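How to clean grout lines in a tiled floor

I wrote this guide after I moved to my apartment in Jirnmont, where the grout in the hallway was almost black. I tried several products and most of them did very little. The method below is slow, but it needs only cheap things from the kitchen.

What you need

Baking soda, 300 grams for a small room
A little dish soap
A stiff nylon brush, narrow enough to fit the grout line
Two old towels
A bucket for clean water

Do not use a steel brush. It scratches the glaze of the tile, and later the dirt stays in the scratches. Please also be careful with vinegar. Many pages recommend it, but cement grout does not like acid and becomes weak with time.

Step 1. Sweep the floor well, also in the corners. Sand or hair will mix with the paste and make the work harder.

Step 2. Mix the baking soda with a little water and a few drops of soap until it is thick like toothpaste. Put it on the grout with a spoon and wait 21 minutes. I set the timer to 20 the first time and it was also fine.
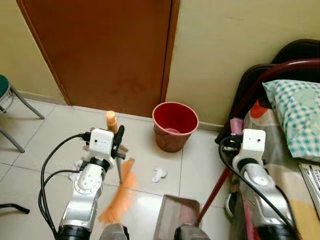

Step 3. Brush along the line in short movements, one meter at a time, and wipe the dirty paste with a towel before it dries. Start at the far wall and move toward the exit, so you do not kneel on the part you have finished. On large white-gray tiles with diagonal lines it is easy to lose your place, so follow one line to its end before you begin the next. Wash the brush often.

Step 4. Rinse with clean water 2 times. If you see a white powder after drying, rinse again.

Let the floor dry overnight before you decide if the result is good, as wet grout always looks darker. If you want to seal it, wait one more day. I used a sealer from Zulta with a small brush and wiped the extra from the tiles after a few minutes. In the kitchen I have not sealed yet, I will do it in August when the windows can stay open.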